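28 Feb 2025, workshop notebook, Trullargate mystery

Draft 4 of the Entwistle book. The body is still in the library on page 14, which is progress; in draft 2 it didn't turn up until the reader had met everyone's aunt.

Tried moving the poisoned sherry to chapter two. The vicar now has no alibi and no motive either, so he just stands about looking damp.

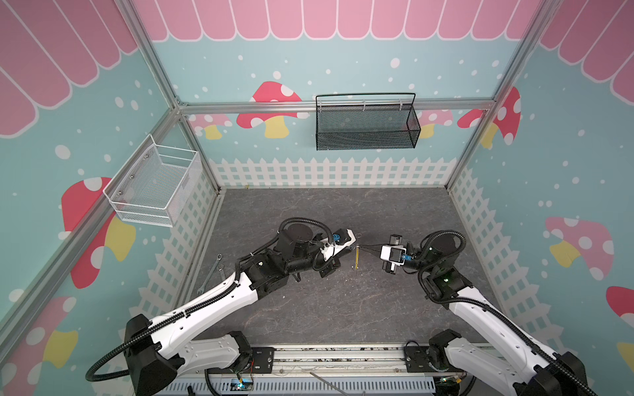
Cut the second telegram. It only existed to explain the first, and the first was perfectly rude by itself. Durkavura stays as the name of the hotel, though I keep typing it three ways.

Read 158 aloud. The detective says "precisely" twice in one breath – struck both.
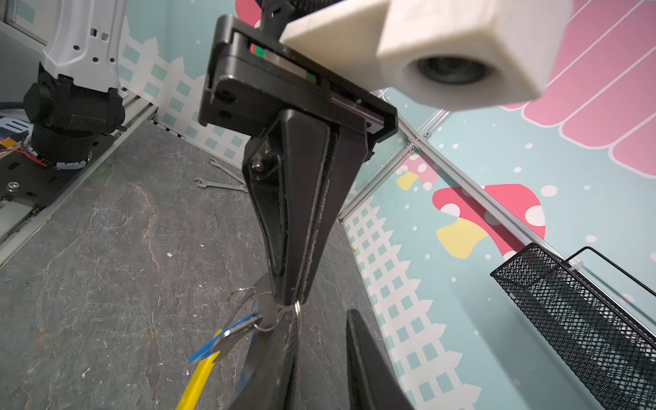

Entered by the author of Parar, draft 4

To do before the next session: settle which door was locked. Chapter six says the garden door, chapter nine says the pantry, and the murderer leaves by a window in any case. Also find out how long sherry keeps in a decanter. Bring the old ending from February, the one with the boat.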